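Galeria: a mesa redonda do Pletau

O Pletau é a sala comum do nosso andar, com balcão branco de cozinha, cadeiras alaranjadas e uma mesa redonda grande que devia servir para almoçar. Serve para tudo o resto. Em agosto passou a ser a estação oficial de dobragem da troca de roupa, que este ano juntou 384 peças e fez desaparecer dois cabides de que ainda ando à procura.
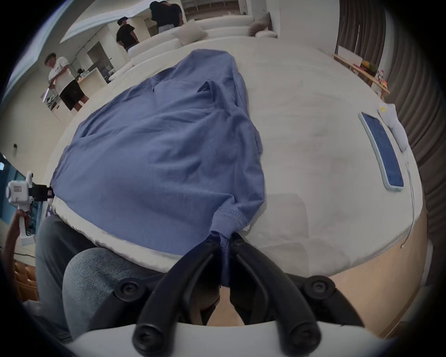 Os pulôveres são a parte difícil. Uma camisa tem costuras que mandam na dobra; a malha faz o que quer, e a manga tem sempre mais comprimento do que parecia. O nosso azul, um azul a puxar para a pervinca, foi muito disputado e pouco dobrado.

Ficam a seguir as legendas das outras fotografias, que continuam penduradas no corredor, em papel, entre o extintor e o aviso das reciclagens. Quem quiser vê-las tem de subir ao quarto piso. O elevador às vezes colabora.

1. Chegada dos sacos
Pedimos roupa lavada e em sacos fechados. Recebemos roupa lavada, sacos abertos e um tapete de banho. O tapete foi aceite, depois de alguma discussão, na categoria «Diversos», criada ali mesmo para o efeito.

2. As etiquetas
A papelaria Hutapea fez-nos um preço simpático nos autocolantes redondos. Verde para criança, amarelo para adulto, vermelho para «precisa de arranjo». Ao fim da manhã já havia vermelho em peças perfeitas, porque o verde tinha acabado. Se levou um casaco com bolinha vermelha e passou a tarde à procura do buraco, as nossas desculpas.

3. Escola de dobragem, primeira aula
O Ignacio Alarcón trabalhou na Sudutton, no tempo em que a Sudutton ainda tinha loja na baixa, e dobra uma camisola em quatro movimentos. Mostrou-nos o método várias vezes, cada vez mais devagar. Mangas para dentro, lados ao meio, bainha para cima, virar. O meu resultado parecia um pastel.

4. Escola de dobragem, segunda aula
Malhas grossas não se penduram, ficam com ombros de cabide (ver acima, cabides desaparecidos). Estendem-se numa superfície plana, alisam-se do centro para fora com a palma da mão e só depois se mexe nas mangas. Quem começa pelas mangas acaba a recomeçar — falo por experiência recente.

5. O monte
Todas as trocas têm um monte. O nosso formou-se junto à janela, com peças que alguém desdobrou «só para ver» e pousou noutro sítio. Chegou à altura do parapeito. Houve quem lá encontrasse o próprio casaco, o que tinha trazido vestido.

6. Prateleira das calças
Arrumada por tamanhos, ideia excelente até descobrirmos que o 40 de uma marca é o 44 de outra e que nenhuma delas quer falar do assunto. Acabámos por arrumar por cor. Ganga de um lado, tudo o que não era ganga do outro.

7. As meias
Dezasseis meias sem par. Foram expostas numa corda com molas, à espera de reencontros. Registou-se um, bastante emotivo, entre duas meias cinzentas que, vistas de perto, nem eram do mesmo tamanho. Foram juntas na mesma.

8. A balança
Emprestada pela mercearia Nasar, que a quis de volta antes do jantar. Fomos pesando os sacos que sobraram, um a um, e anotando os números num caderno que depois alguém usou para fazer a lista das sandes. O total perdeu-se. As sandes eram de queijo.

9. O bolo
De laranja, sem etiqueta. Não entrou na troca, embora tenha havido quem perguntasse.

10. Fim da tarde
A mesa livre, por fim, durante quase um quarto de hora. Depois alguém pousou lá um puzzle de 2337 peças que vinha num saco de roupa de cama e que, naturalmente, ninguém teve coragem de desfazer quando chegou a hora do almoço seguinte.

As peças que ficaram estão no armário do corredor, prateleiras de baixo. Podem ser levadas a qualquer hora em que o Pletau esteja aberto. Pedimos apenas que voltem a dobrar o que desdobrarem; as instruções do Ignacio estão coladas na porta, com desenhos. O tapete de banho continua disponível.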